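Filed under: Talks & Workshops / Manipulation

Speaker notes, Rustcombe, October 2025

Say hello, thank Ramesh Bhardwaj for the kind introduction, and let people find their seats. They'll still be coming in from coffee, so take the first slide slowly.

I'd like to start with a confession, which is that our group spent most of the spring on the wrong half of the problem. We kept tuning how hard the fingers squeeze, when the trouble was nearly always in where the hand was before it closed. Kenneth Urquhart kept telling us so, bless him, and in June we finally listened.

(Next slide. Breathe.)

So the method, in plain words: the hand stops short of the object, holds an open pose, and the policy has to commit to a grasp from there. We call that stop the waiting pose. If the commitment score is low, the hand backs off and picks another approach. It costs us a little time, and I'll come back to that if somebody from Paterson asks, as I suspect they will.

With the waiting pose, 86 percent of first grasps held, over 12 household objects and 4 table layouts. Please don't rush this number. Say that soft things are still the hardest, and that I'm more proud of the drop in crushed items than of the headline.
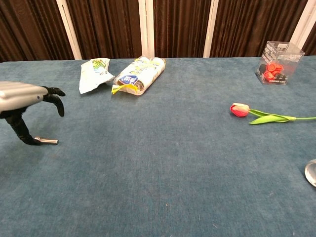
Open pose over the table, with sliced bread, a wrapper and a tulip to the right of the hand.

Let them look at the fingers for a moment. Point out the thumb, down low near the cloth, and how much room there is between it and the fingers above. Then mention the Hudwood comparison, go straight on to the failures, and leave six minutes for questions.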